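February
By E. Odberg

Against the Hobby Starter Kit

My spare room holds the remains of nine people, all of them me. One baked bread. One was going to sail. The one who learned the banjo lasted until the second chord and left behind a very nice stand.

I blame the starter kit. Findell will sell you a complete watercolor set for $199, with 40 brushes, to find out whether you like watercolor. You could find that out with one brush and a wet afternoon, but then you wouldn't have to buy a cabinet.
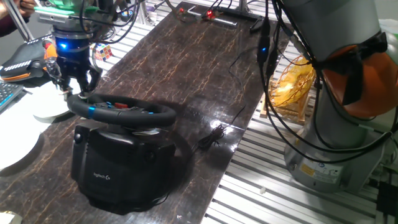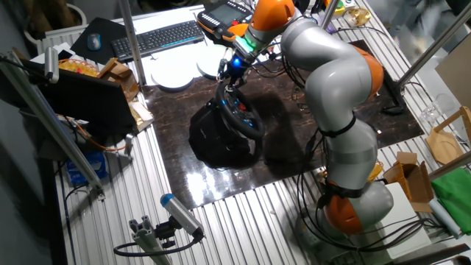
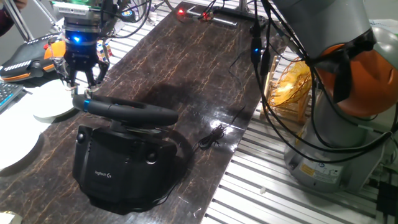

The trouble with buying the gear first is that it feels so much like doing the thing. Paying is quick and practice is slow. A black racing wheel on a bulky base, with a little stripe of color on the rim, looks like somebody's lap record before it has gone anywhere. So did my sailing gloves, and I live in Doststead, a two-hour drive from any water deeper than a bathtub.

I would like a rule, and I would like it applied to other people first. Borrow the thing for a month. If you still want one, buy the ugly $59 version and wear it out. Then, and only then – with calluses as proof – may you look at the catalog.

I'm told beekeeping is very relaxing. The veil alone is lovely.

Recent columns
The Amaral Diet and Other Soups
Why I Still Own a Fax Machine
Parking Lots I Have Loved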